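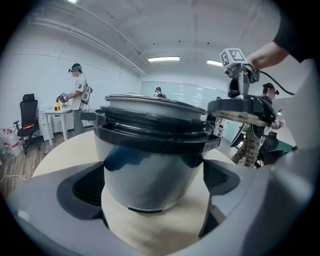 Sollura Community Kitchen: Renter FAQ
Updated September, by Koen Goossens

Search this site Go

How do I book?
Online form or call the desk, ext. 2169. Form is faster.

Minimum time?
2 hours. Setup and cleanup count, sorry.

Do I need a food permit?
Only if you're selling. Family party, church supper, no.

Can I leave stuff in the fridge overnight?
One shelf, labeled with name and date. Unlabeled gets tossed in the morning.

What about pots and pans?
Shared ones are on the open racks. Wash, dry, put back. Bringing your own is fine, just put your name on it, we've had mixups.

Parking?
Quintana Street side. Not the Flonivell lot, they tow.

Deposit back when?
Usualy 3 business days after checkout. Longer if the hood filters are greasy.

Can I cancel?
Yes, up to noon the day before. After that we keep teh deposit.

Contact: front desk, 1621 Quintana Street
© Sollura Community Kitchen
Back to top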